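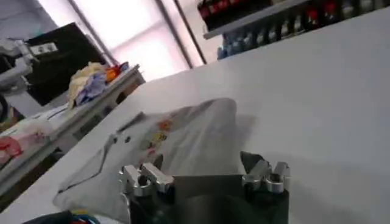
A light grey T-shirt spread on a white table.

Preparing Clothing Donations for the Grulham Clothing Exchange

Residents may donate clean clothing to the Exchange throughout the year. Donors are asked to follow the procedure set out on this page before attending the Manotska Street counter.

1. Wash and dry all items. Fabric softener should not be used on children's sleepwear.

2. Empty the pockets and fasten zippers and buttons. Remove dry-cleaning tags and pins.

3. Lay each garment on a clean table and check the collar, underarms and hems. Items with small repairable faults may be included if the fault is marked with masking tape.

4. Fold T-shirts in thirds lengthwise, then in half, with the size label uppermost. Trousers are folded once along the inseam.

5. Sort by adult or child size and pack in paper bags. The limit is 33 garments per household per visit.
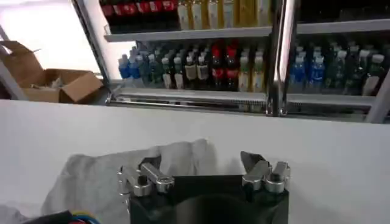
Gripper with its fingers open.

Donors should complete Form 394 and attach one copy to each bag. Bags without a form will be held for 3 business days and then sent to textile recycling.

The Exchange does not accept pillows, duvets, uniforms bearing a crest, or footwear without a matching pair. Winter coats are accepted until the end of April.

Enquiries about large donations should be directed to Karabo Mnguni, Donations Coordinator.

Page last reviewed: Wednesday, December 11, 2019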